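플로산스(Plosance) 문학의 집 공개일 방문기

2019년 3월 22일

버스에서 내려 언덕길을 7분 걸으면 플로산스가 나옵니다. 저는 한국어를 배운 지 5년이 된 사람입니다. 한국어로 시를 읽는 것은 지금도 느립니다. 그래서 이 집의 공개일에 가는 것을 조금 망설였습니다만, 안내문에 "천천히 읽는 분을 환영합니다"라고 쓰여 있어서 신청했습니다.

접수 후에 먼저 2층의 서고를 보았습니다. 등록된 시집과 산문집이 2246권이라고 합니다. 책은 작가의 이름 순서로 꽂혀 있지 않고, 글 속의 계절에 따라 꽂혀 있습니다. 봄의 책장이 제일 좁고 겨울의 책장이 제일 넓었습니다. 비에 대한 책은 어디에 두느냐고 제가 물었더니, 안내하시는 분이 여름과 가을 사이의 낮은 칸을 가리켰습니다. 거기에서 얇은 시집 한 권을 꺼내서 서서 읽었습니다. 모르는 단어는 수첩에 적었습니다. '는개'라는 말을 그날 처음 알았습니다. 안개보다 조금 굵고 이슬비보다 가는 비라고 합니다.

오전에는 푸리피카시온 미란다 선생님의 낭독이 있었습니다. 선생님은 스페인어로 산문시를 쓰고, 한국어 번역은 본인이 직접 고칩니다. 읽으신 글은 "카사이(Kahsay)"라는 제목의 연작 중 세 편입니다. 물이 없는 마을에서 하늘을 기다리는 사람들의 이야기입니다. 첫 번째 글은 저에게 어려웠습니다. 문장이 아주 길고 주어가 늦게 나옵니다. 그러나 두 번째 글에서 할머니가 빈 항아리의 뚜껑을 열어 두는 장면이 나왔을 때, 저는 단어를 찾지 않아도 이해했습니다. 낭독이 끝난 다음에 한 학생이 왜 구름의 색을 쓰지 않았느냐고 질문했습니다. 선생님은 잠깐 생각하고, 마을 사람들이 구름의 색보다 움직이는 방향을 먼저 보기 때문이라고 대답하셨습니다. 저는 이 대답을 수첩에 그대로 적었습니다.

점심은 1층의 식당에서 먹었습니다. 버섯 죽과 무김치였고, 죽은 조금 짰습니다.

오후에는 작은 글쓰기 모임이 있었습니다. 진행은 문예지 토레오(Toreo)의 편집부가 맡았습니다. 규칙은 간단합니다. 날씨를 하나 고르고, 그 날씨의 이름을 쓰지 않고 다섯 문장을 씁니다. 저는 눈을 골랐습니다. 제 고향에는 눈이 오지 않기 때문에, 한국에서 처음 본 아침을 썼습니다. 편집부의 분이 제 글에서 "소리가 작아졌다"라는 문장에 밑줄을 그어 주셨습니다. 조사가 틀린 곳도 두 군데 고쳐 주셨습니다. 옆자리의 분은 우박에 대해서 썼는데, 마지막 문장이 질문으로 끝나서 모두 한참 이야기했습니다. 저는 그 질문이 없는 편이 더 좋다고 생각했지만 말하지 않았습니다.

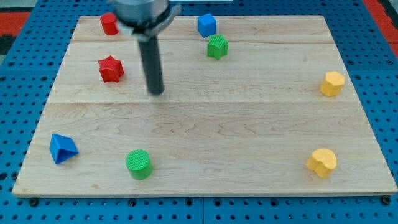 나무판 위의 색색 플라스틱 도형 블록

모임 뒤에 트레드소프(Tredthorpe) 출판사의 판매대에 갔습니다. 절판된 산문집이 할인되고 있었고, 저는 세 권을 샀습니다. 그중 한 권은 이미 집에 있는 책이었습니다. 표지가 바뀌어서 몰랐습니다. 같은 책이 필요한 분이 계시면 댓글을 남겨 주십시오.

아쉬운 점도 적겠습니다. 낭독하는 방은 의자가 부족해서 뒤쪽 사람들은 서서 들었습니다. 그리고 번역 원고를 미리 나누어 주면 저 같은 사람에게 큰 도움이 될 것입니다. 설문지에도 그렇게 썼습니다.

참가비는 없고 신청은 전화로만 받습니다. 저는 전화로 한국어를 하는 것이 어려워서 두 번 걸었습니다만, 받으시는 분이 제 이름의 철자를 끝까지 기다려 주셨습니다. 가을 공개일의 날짜는 아직 정해지지 않았다고 합니다.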